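Rangement d'atelier : le tri avant les boîtes

Chez Skutwood, Parviz Kazemi réorganise ses postes de travail par familles d'objets. L'inventaire de juin recensait 1,777 références, dont 225 composants sous sachet. Le petit matériel électrique reste groupé – prise et interrupteur sur un même plateau.

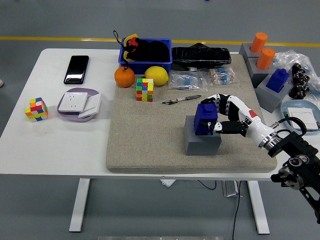 Table blanche, panneau beige moucheté et bac bleu.

Les résistances restent en sachets transparents, lisibles sans ouverture. Le bac reçoit les textiles et les cordons.

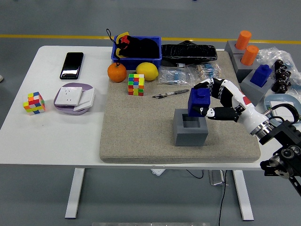 Pour les pièces à tenon, Kazemi préfère les supports individuels au vrac. Le gabarit Storberg impose un écart de 9 cm entre deux supports.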